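Print this page
E-mail this page

Prisard Community Meals
Progress report to the Fesby Fund
March 8, 2025

This report covers the second half of the grant year. The grant pays for a weekly hot lunch for older residents of Cirnport, for home delivery to people who cannot get to the hall, and for part of the rent on the kitchen.

Attendance

We have 114 people on the register, up from 80 at the last report, a gain of 34. Most of the new names came through the clinic on the east side, where our leaflet is now handed out with appointment letters. Attendance dipped during the icy weeks and has since recovered. Home delivery is running on both routes. The northern route takes longer than planned, and we have moved its start time forward by half an hour so that the last meals arrive before one.

Kitchen and supplies

Kaewmanee remains our main supplier for rice, vegetables and dry goods. Their prices went up once in the period. We absorbed the increase by changing two menus and buying onions and potatoes by the sack. The second refrigerator failed in the cold spell and was repaired under warranty – no food was lost. The county inspection was passed with one note, about labeling opened containers, and labels are now kept beside the prep sink.

Tea after lunch

Lunch used to end when the plates were cleared. At the request of several guests we now keep the hall open for another hour and serve tea. The cost is small, and it falls under the refreshments line already approved. Guests who come alone tend to stay the longest.

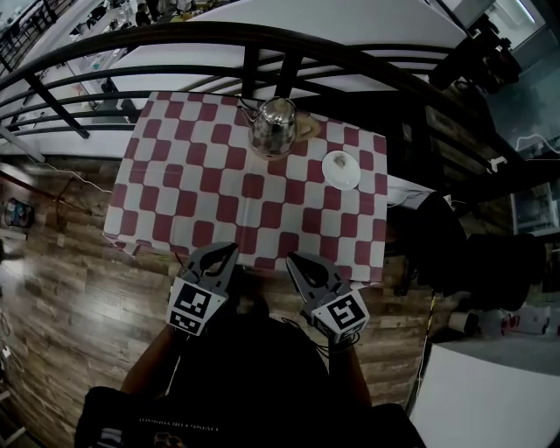 One guest told us that the extra hour was the reason she had started coming every week, and that she would rather have a shorter menu than lose it. We had similar remarks on the comment cards. A few people asked for decaffeinated tea, and we have added it to the order.

Spending

Spending is within budget overall. Fuel for deliveries is over by $175, mostly on the northern route. Printing is under by $366, as the clinic copies our leaflets at its own cost. We ask permission to move part of the printing balance to fuel. No other changes are requested.

Next steps

The hall lease is up for renewal in April. The landlord has offered the same terms for another year, and we plan to accept. We also need two more drivers with their own cars – one for each route – and have put a notice in the library. Signed accounts will follow once the bank statement is in.

Print this page
E-mail this page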